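Speaker Notes: Allergen Control in the Shared Kitchen
Meinecke Hall Food Service Training Series, Session 18

Opening (slide 1)
Welcome participants and confirm that everyone has the printed handout. State the purpose of the session: to review how Meinecke Hall prepares meals for residents with declared food allergies, and to introduce the revised request card. Allow 20 minutes for the talk and hold questions until the end.

Background (slides 2 to 4)
The dining hall serves 200 residents at the evening meal. Under the former procedure, a request was passed to the kitchen by telephone and written on the board. The Dretetti review found that this left no record once the board was wiped. Pause on this point -- it is the reason for most of the changes that follow.
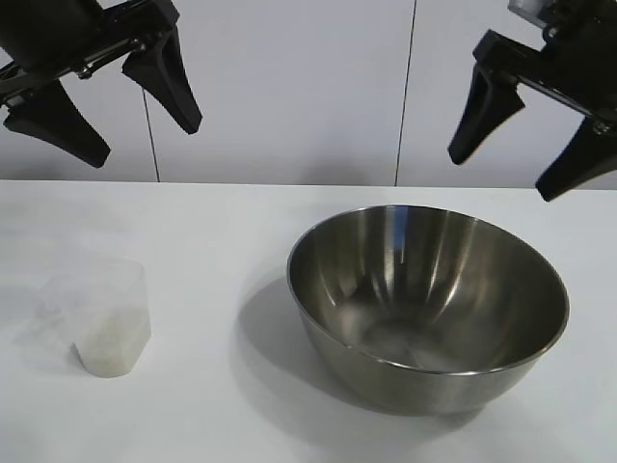

The new card, Form 1057, is completed at the front desk and travels with the meal order. It carries the resident's room number, the allergens declared, and the initials of the cook who prepares the plate. Cards are kept on file until the end of December.

Preparation (slides 5 and 6)
Read the order of work aloud. Allergen-free plates are prepared first, before the general service begins. Hands are washed and gloves changed at the start of each plate. Mixing bowls are washed, rinsed and air-dried before use; wiping with a cloth is not sufficient. Staff at the Colteo site should note that their storage shelves are labeled differently.
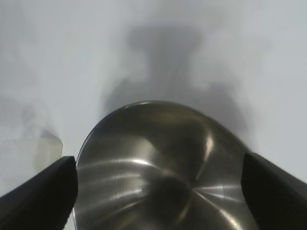
Page last changed: May 26, 2024

Service (slide 7)
The plate is covered, labeled and handed directly to the resident. It does not go on the pass. If the card and the plate do not agree, the meal is made again -- no correction is to be made at the counter.

Closing (slide 8)
Refer participants to the Flinuritz binder for the full ingredient lists. Collect the sign-in sheet before taking questions.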